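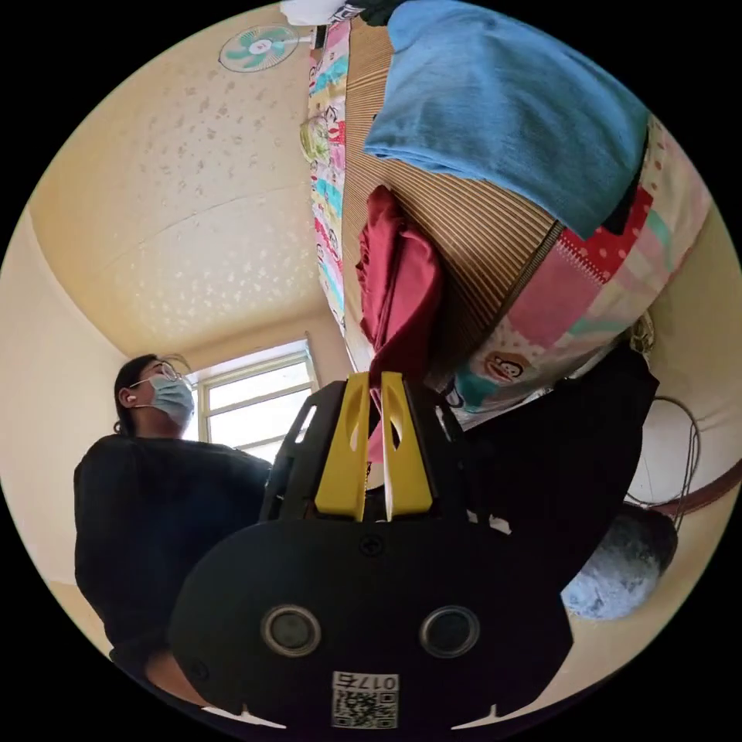 4.3 Aligning a recorded demonstration before training

By now you should have at least one demonstration imported into Cokisance, and you are probably itching to press Train. Please hold off a little longer! The planner can only learn a grasp well if the finger width and the video agree about when the fingers closed, and a few minutes spent on this section will save you a long evening later on.

1. Open the session in the Timeline panel and wait for the bar at the bottom to fill. Long sessions take a while on older laptops, so this is a good moment for coffee.

2. Choose Sync > Estimate Offset. Cokisance compares the finger width with the motion it finds between the fingertips and suggests an offset in milliseconds. Anything under 40 can be accepted as it stands.

3. If the suggestion is larger than that, drag the width curve by hand until the dip lines up with the first image where the fingers hold the object. Cloth is the hard case – a towel or a sheet starts to fold well before it is really gripped, so go by the fingertips and ignore the fabric.

4. Open Masks and load the fisheye preset. It blanks out the black corners and the body of the gripper, both of which would otherwise be tracked as if they were part of the room.

5. Tick Ignore People if a face or an arm comes into view anywhere in the session. You can leave it ticked for everything; it only slows the import down a bit.

6. Press Rebuild Trajectory. Look at the path from the side as well as from the top, because a vertical jump hides very nicely in the top view.

Note: Ceiling fans and bright windows are the usual cause of such jumps. Raise Feature Persistence from 3 to 7 and rebuild. Takumi Wada, who wrote the tracker, leaves his at 7 all the time.

Caution: Rebuilding overwrites any hand edits to the path. Export a copy first if you have made some.

7. Save the session. If it has fewer than 300 usable images, it will be listed in gray and left out of training.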